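회사 소개

Irkow는 중소 수출입 기업의 무역 결제 서류를 다루는 회사입니다. 신용장 개설 신청서 작성, 선적 서류 검토, 수출 대금 추심 서류 준비, 외화 입출금 내역 정리가 주된 업무입니다. 은행이나 환전업자가 아니므로 고객의 자금을 맡거나 환율을 제시하지 않습니다. 환율 전망도 제공하지 않습니다.

회사의 시작

처음 사무실을 열었을 때는 신용장 서류 검토만 맡았습니다. 창업 구성원은 모두 은행 외환 창구나 무역회사 관리 부서에서 일하던 사람들이었고, 같은 서류를 서로 반대편에서 보던 경험이 회사의 바탕이 되었습니다. 은행에서는 품명 표기 한 줄이 신용장 조건과 다르다는 이유로 서류를 돌려보내야 했고, 무역회사에서는 그렇게 돌아온 서류를 다시 만드느라 대금을 늦게 받았습니다. 그 중간에서 서류를 미리 읽어 주는 일을 따로 떼어 사업으로 만든 것이 Irkow입니다.

초기 고객은 대부분 직원이 많지 않은 식품·생활용품 수입업체였습니다. 사장이 직접 송금하러 가고, 경리 담당자가 통관 서류까지 챙기는 회사가 많았습니다. 그때 만든 접수 양식은 몇 번 고쳐서 아직도 쓰고 있습니다. 이후 추심 업무를 추가했고, 서류 번역과 외화 장부 정리를 하던 Fahmy와 합치면서 지금의 업무 범위가 되었습니다. Fahmy라는 이름은 장부 정리 서비스의 명칭으로 남아 있습니다. 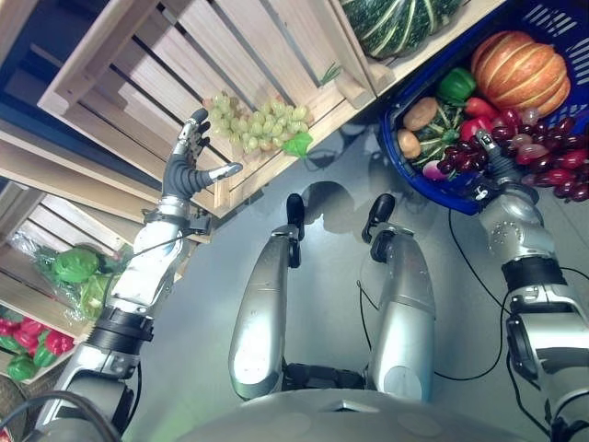
합병 뒤에 가장 오래 걸린 일은 양쪽의 서류 번호 체계를 맞추는 것이었습니다. Irkow는 신용장 번호를 기준으로, Fahmy는 송금 건별로 자료를 묶고 있었습니다. 한동안 두 방식을 함께 쓰다가 계약 번호를 맨 앞에 두는 방식으로 통일했습니다. 예전 고객이 과거 자료를 요청할 때는 옛 번호로도 찾아 드립니다.

현재 직원은 19명이고, 거래 중인 고객사는 328곳입니다. 직원은 서류 검토팀, 장부팀, 고객 상담팀, 전산팀으로 나뉘어 일합니다. 팀 사이에 자리를 옮기는 경우도 있는데, 상담팀에 새로 들어온 사람은 먼저 서류 검토팀에서 일을 배웁니다.

하는 일

신용장 업무

수입 고객에게는 개설 신청서의 초안을 작성해 드립니다. 선적 기한, 유효 기일, 분할 선적 허용 여부, 요구 서류 목록을 매매 계약서와 대조하고, 계약서에 없는 조건이 있으면 고객에게 먼저 묻습니다. 수출 고객의 경우에는 통지받은 신용장을 읽고 지키기 어려운 조건을 표시해 드립니다. 조건 변경을 요청할지는 고객이 결정합니다.

선적 서류 검토

상업송장, 포장명세서, 선하증권, 보험증권, 원산지증명서를 신용장 조건과 비교합니다. 오탈자, 수량 단위, 서명 누락, 발행일 순서를 확인하고 결과를 한 장으로 정리해서 보내 드립니다. 검토자는 두 사람이며, 먼저 본 사람의 표시를 가린 채 다음 사람이 다시 봅니다. 오전 11시 전에 들어온 서류는 대개 그날 안에 답을 드립니다. 그 뒤에 들어온 서류는 다음 영업일로 넘어갈 수 있습니다. 급한 건은 접수할 때 은행 제시 기일을 함께 적어 주시기 바랍니다.

추심과 송금 서류

인수인도조건과 지급인도조건의 추심 의뢰서를 준비하고, 사전 송금이나 사후 송금에 필요한 증빙을 정리합니다. 해외 거래처의 계좌 정보가 바뀌었다는 연락을 받은 경우에는 이메일만으로 처리하지 마시고, 예전부터 쓰던 전화번호로 거래처에 직접 확인하시기 바랍니다. 저희도 변경된 계좌가 적힌 송금 서류는 고객의 확인을 받은 다음에 작성합니다.

Fahmy 외화 장부

통화별 입출금을 계약 건별로 정리하고, 월말에 잔액표를 만들어 드립니다. 은행 수수료, 중계은행 수수료, 환산 차이를 각각 다른 줄에 적습니다. 원화 환산에 쓰는 환율의 기준은 고객사의 회계 방침을 따릅니다. 세무 신고는 저희 업무가 아니며, 고객사의 세무 대리인이 요청하면 장부 파일을 바로 전달합니다.

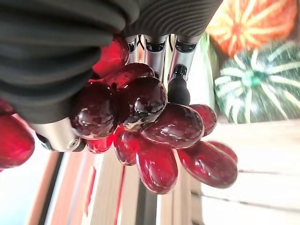 포도송이에 닿은 검은 고무 손끝

Ekgate

Ekgate는 고객이 서류를 올리고 진행 상태를 확인하는 웹 프로그램입니다. 처음에는 직원들이 쓰려고 만든 접수 대장이었습니다. 고객이 전화로 진행 상황을 묻는 일이 잦아서 일부 화면을 고객에게도 열었고, 지금은 대부분의 서류가 Ekgate로 들어옵니다. 팩스와 방문 접수도 계속 받고 있습니다.

서류의 상태는 접수, 검토 중, 수정 요청, 완료의 4단계로 표시됩니다. 수정 요청 상태가 되면 담당자의 메모가 함께 보이고, 고객이 새 파일을 올리면 이전 파일은 보관함으로 옮겨집니다. 파일을 덮어쓰지 않기 때문에 어느 판을 은행에 제출했는지 나중에 확인할 수 있습니다. 열람 권한은 고객사 관리자가 직원별로 정합니다.

화면은 단순한 편입니다. 환율 그래프나 시황 기사를 넣어 달라는 요청이 가끔 있었으나 넣지 않았습니다. 결제 예정일 목록은 있습니다. 통화와 금액, 예정일이 표로 나오고 엑셀 파일로 내려받을 수 있습니다. 휴대전화에서도 열리지만 선하증권처럼 글자가 작은 서류는 컴퓨터에서 보시는 편이 낫습니다.

사무소

본사에서는 서류 검토와 고객 상담을 맡고, Grernberg 사무소에서는 장부 업무와 Ekgate 운영을 맡습니다. Grernberg 사무소는 원래 Fahmy가 쓰던 곳입니다. 두 곳 모두 방문 상담이 가능하며, 원본 서류를 맡기실 때에는 접수증을 꼭 받아 가시기 바랍니다. 본사 상담실은 화요일 오후에 내부 교육 장소로 쓰이므로 그 시간에는 방문 예약을 받지 않습니다. 전화 상담은 평소대로 합니다.

내부 교육에서는 최근에 은행으로부터 하자 통보를 받은 서류를 다시 읽습니다. 고객사 이름과 금액은 지우고 봅니다. 같은 표현을 두고 은행마다 판단이 갈린 사례도 모아 두고 있으며, 이 자료는 검토팀의 점검표를 고칠 때 씁니다.
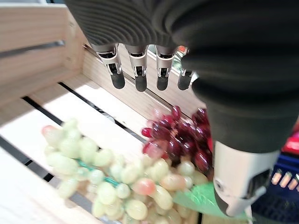
서류를 고치라는 메모가 너무 짧아서 처음에는 전화를 여러 번 해야 했다는 의견을 받았습니다. 몇 달 지나 익숙해지기는 했지만 신용장의 어느 조항 때문인지 같이 적어 주면 새로 온 직원도 바로 알아들을 것 같다는 내용이었습니다. 지금은 수정 요청 메모에 해당 조항 번호를 적는 칸이 따로 있습니다. 조항과 관계없는 단순 오탈자는 그 칸을 비워 둡니다.

수수료

수수료는 건별 요금과 월정액 가운데 고를 수 있습니다. 거래가 계절에 몰리는 회사는 건별 요금을, 매달 일정하게 서류가 나오는 회사는 월정액을 많이 씁니다. 거래 금액에 비례하는 수수료는 받지 않습니다. 같은 서류를 수정해서 다시 올리신 경우의 재검토 비용은 처음 요금에 포함되어 있습니다. 신용장 조건 자체가 변경되어 서류를 새로 만들어야 하면 별도의 건으로 봅니다.

은행 수수료, 특송 비용, 공증 비용은 고객이 해당 기관에 직접 냅니다. 저희가 대신 낸 비용이 있으면 영수증과 함께 월말에 청구합니다. 특정 은행이나 보험회사를 소개하고 대가를 받는 일은 하지 않습니다.

책임의 범위

저희가 검토를 마친 서류라도 지급 여부는 은행이 판단합니다. 검토 결과서에는 저희가 확인한 항목과 확인하지 않은 항목을 나누어 적습니다. 상품의 품질, 실제 선적 수량, 거래 상대방의 신용은 확인 대상에 들어가지 않습니다. 저희가 점검표에 있는 항목을 놓쳐서 서류가 반송된 경우에는 해당 건의 수수료를 돌려드리고 수정 서류를 먼저 처리합니다.

고객이 맡긴 서류는 계약서에서 정한 기간 동안 보관합니다. 계약이 끝나면 전자 파일을 내려받을 수 있도록 안내하고, 종이 원본은 반환합니다. 담당 팀 외의 직원이 서류를 열면 기록이 남습니다.

거래를 시작하려면

사업자등록증 사본, 최근에 사용한 신용장이나 매매 계약서 한 부, 담당자 연락처를 준비해 주십시오. 상담팀이 서류를 보고 어떤 업무가 필요한지, 어느 요금이 맞는지 안내해 드립니다. 아직 첫 거래 전이라 계약서가 없는 경우에는 협의 중인 조건을 메모로 적어 보내셔도 됩니다. 계약 후에는 Ekgate 계정이 발급되고 담당자가 정해집니다. 담당자가 휴가일 때는 같은 팀의 다른 직원이 이어서 처리하며, 대체 담당자의 이름과 내선 번호는 Ekgate 첫 화면에 표시됩니다.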